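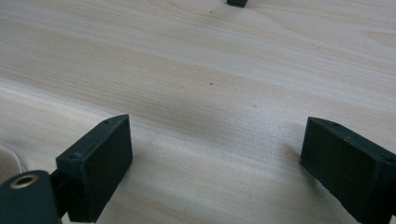
# Egg pasta without a machine

I owned a pasta machine for years. It was a Skudero, it clamped to the bench with a screw that marked everything it touched, and it made a noise on the thinnest setting that brought the neighbours' dog to the fence. When the handle snapped I went back to a rolling pin and found the pasta was slightly worse for a month and then better. This page covers what happened in between, minus the swearing.

You'll feed six people, or four who have been gardening.

## What you need

- 600 g plain flour, plus a handful you'll pretend you didn't use
- 6 large eggs
- 100 g fine semolina, for dusting
- a rolling pin, as long and as plain as you can find
- a dough scraper, or an old bank card with no remaining prospects
- two clean tea towels

People get very worked up about 00 flour. I've used it, and it's lovely, and so is the stuff from the bottom shelf at the Cendley supermarket. Spend the difference on eggs.

## Make the dough

1. Tip the flour onto the table and make a wide well in the middle. Wider than that. Most egg escapes are caused by ambition in the height of the wall and stinginess in the diameter.
2. Crack in the eggs and beat them with a fork, pulling in a little flour from the inside edge as you go.
3. When the middle is a thick custard, put down the fork and bring everything together with the scraper. It will look like something you'd apologise to a plumber for. Keep going.
4. Knead for ten minutes. Push with the heel of your hand, fold, turn, push. If the dough is still sticky after three minutes, add flour by the pinch. If it's crumbly, wet your hands and carry on.
5. Wrap it tightly and leave it on the bench for 45 minutes. I used to skip the rest, and the dough used to shrink back like a cat being shown the bath.

The usual test for kneading is to press the ball with a thumb and see whether it springs back. Mine always springs back a bit, at every stage, which makes it a poor test. I go by the clock and by whether the surface has gone from porridge to earlobe. 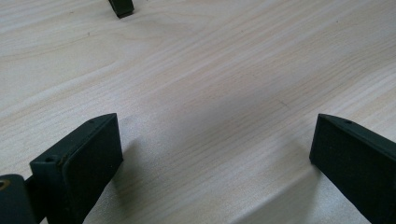
Rolling is where most first attempts go wrong, generally through trying to do the whole lot at once. Cut the dough into four and keep three pieces wrapped. Flatten the fourth with your palm, then roll from the centre outwards, giving it a quarter turn after every couple of strokes. Dust lightly and check often, particularly if your table is a pale one: with cream bands like these running through the grain, flour is hard to see and it's easy to put down twice what you need. Wipe your hand across the surface before you add more. Stop when you can make out your fingers through the sheet.

If it tears, patch it with a scrap and a dab of water. If it tears again, you are making maltagliati, a traditional shape whose name means "badly cut", and you intended to all along.

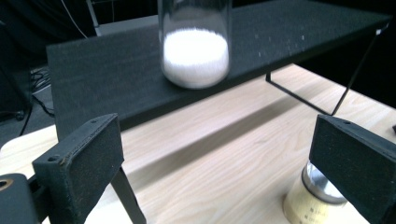
## Cut and dry

Let each sheet sit on a tea towel until it feels like soft leather, ten minutes on a warm afternoon and up to half an hour in winter. Too damp and the layers glue themselves together when you fold. Too dry and they crack along the crease.

Scatter semolina over the sheet, fold it loosely into a flat roll and slice across with your biggest knife. A finger's width gives you pappardelle. Half that gives you tagliatelle. Shake the ribbons out straight away, before you answer the phone.
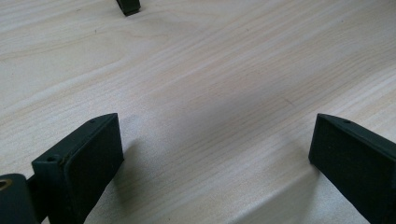 Toss them with more semolina and drop them in loose nests on the second towel. They'll keep there for an hour or two. For longer, freeze the nests on a tray and bag them once they're hard, and cook them from frozen. I have tried drying them over the backs of chairs, and can report that most of them end up on the floor.

## Cook

Use the largest pot you own, and salt the water properly. Fresh ribbons take two to three minutes at a rolling boil. Start tasting at ninety seconds. Keep back a mug of the water for the sauce, and put the mug somewhere you won't absent-mindedly drink it.

Butter and sage will do. So will a slow tomato sauce.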